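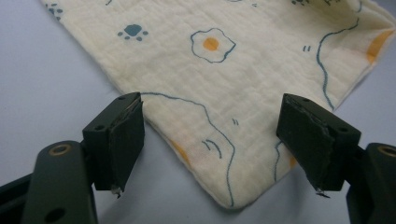 What an Open Day Should Be For

Public demonstrations of robots have settled into a familiar form. Guests are seated, a machine performs a task that has been chosen for it, there is applause, and everyone moves on to the coffee. Those who attend leave with a favorable impression and very little information. The open day held by the Kutis laboratory at Plenmont on Monday, January 30, 2023, departed from this form in several respects, and it is the view of this writer that other institutions should study the departure with care.

The subject of the day was cloth. The laboratory has spent the past two years on the handling of household textiles, under a project named Gidetero, and its stated aim is a machine that can pick up, spread and fold the small items that pass through nurseries, clinics and residential care homes. Visitors were told at the door that no finished machine would be shown. They would be shown how the laboratory gathers the material from which such a machine may one day learn, and they would be invited to take part.

The central exhibit was a hand-held gripper: two black fingers on a pair of arms, worked by a person's own hand, with a camera mounted so as to see what the fingers see. A member of staff would take up the gripper, approach a piece of cloth on a table, close on an edge or a corner, and carry out a fold. The recording of that motion then joins the laboratory's collection. Hiwot Fikre, who directs the project, explained in her opening remarks that the laboratory wishes to collect 1,000 folds of each type of item before it draws any conclusion, and that it stood that morning at 400 for muslin squares. She gave the second figure without being asked for it. A number of us wrote it down.

Muslin may seem a poor choice for a public audience. A robot arm that lifts a car door is a far grander sight. Yet the choice was a sound one, and the reasons deserve to be set out, for they bear on what the public is entitled to expect from this kind of research.

A car door has one shape. A muslin cloth has no shape of its own until it is laid down, and it is never laid down in the same way twice. The double-gauze type is crinkled all over, so that a camera looking for an edge finds a great many small ridges that resemble one. A printed pattern adds lines that are not edges at all. A cloth with a fried egg and paw prints on it will amuse a child, but a wavy printed outline running toward a corner is a serious matter for a system that must decide where the fabric stops and the table begins. When these points are explained at the table, with the cloth within reach, a visitor of ordinary education can follow them completely. The same cannot be said of most of the material that research institutions place before the public.

Visitors were permitted to use the gripper themselves, in groups of 5, under supervision. This was the best hour of the day. I took my turn with the rest. The task was to take a corner, lift it, and lay it on the opposite corner. I have folded cloths for most of my adult life and I failed at the first attempt and again at the second. With two stiff fingers in place of ten soft ones, it is easy to press the cloth into the table instead of closing on it, and easy, having gained a hold, to drag the whole cloth along. A retired nurse in my group did far better. She approached low and from the side, and let the fingers slide a little before she closed them. The staff member asked her to repeat the motion and to describe what she was doing as she did it, and he took notes. I was pleased to see that.

The condition of the equipment also deserves mention. The pads on the fingers were scuffed and layered with tape, and the tape was frayed and peeling. Another institution might well have brought out a new set for the occasion. I have attended open days at which the floor had been painted that week. Worn tools tell the visitor something that a prepared speech does not, and they prompt good questions. One guest asked how often the pads are replaced. The answer was that there is no fixed schedule, and that the team suspects the state of the pads affects the recordings but has yet to measure by how much. A written account of that answer would have improved the printed program considerably.

There were shortcomings, and an institution that invites the public should expect to hear of them.

The first concerns consent. Visitors who used the gripper were recorded, as was made clear by a notice at the table. The notice stated that recordings would be kept for research. It did not state for how long, whether they would be passed to commercial partners, or whether a visitor could later ask for a recording to be removed. The camera points downward and no face need appear in its view. Even so, the skill being recorded belongs to somebody. The nurse who showed such an able method received thanks and a cup of tea. If her way of lifting a corner should in time be reproduced in a product sold by a firm such as Stockdale, which has provided part of the funding, she ought at least to have been told of that possibility in plain words before she began.

The second concerns the people whose work is under discussion. Laundry and linen staff were mentioned many times during the day. None had been invited to speak. Trinidad Belmonte, who manages linen services for a group of care homes in the district and who attended as an ordinary member of the public, raised the matter in the afternoon session. Her remarks were the most useful of the day. Folding, she said, is a small part of the work. Her staff inspect each item as it passes through their hands, for stains, for thin places, for a seam that has begun to open, and they do so by touch as much as by sight. A machine that folded a worn cloth neatly and placed it on the shelf would, for her purposes, have made matters worse. She asked whether the project had any plan to record inspection as well as folding. The reply was that it had not, but that the question would be taken up. She should be placed in a position to see that it is.

The third concerns time. The program for the day allowed 78 minutes for questions, which is generous by the usual standard, but placed nearly all of it at the end, when those with children or a long journey had left. The questions put at the tables were brief, specific and well answered. Those put in the hall tended toward speeches. A better arrangement would divide the period and attach most of it to the tables.

These criticisms do not alter my general judgment. It is often argued, and I heard it argued again over lunch by a visitor from another university, that the public should not be shown work in an unfinished state. The argument holds that people will mistake a slow, partial effort for a failure, that support will fall away, and that funding bodies will take note. I do not find this persuasive. The public has been shown finished work for a long time, or work made to appear finished, and the result is a widespread belief that household robots are either just about to arrive or a fraud. Both beliefs do harm. The first leads managers to put off hiring and training on the strength of machines that do not exist. The second leads sensible people to pay no attention to decisions that will in due course affect their employment.

An afternoon spent trying to fold a square of muslin with two rigid fingers corrects both errors. The visitor learns that the problem is hard, and learns it in the wrist. The visitor also sees that patient and competent people are working on it, and that they are making headway — slowly, and with a clear record of where they stand.

I would therefore urge Kutis to hold the event again and to make three changes. The notice at the table should be rewritten so that it covers the keeping, sharing and removal of recordings. Linen workers should be given a place on the program and should be paid for their attendance, as the outside academic speakers were. The questions should be moved forward in the day. None of this would be costly.

I would also urge the other laboratories in Plenmont to follow the example. Several of them plan to receive visitors in July, and the drafts I have seen rely on recorded film shown in a lecture hall. Let them bring out a table, a cloth and a gripper in its everyday condition, and let the visitors try.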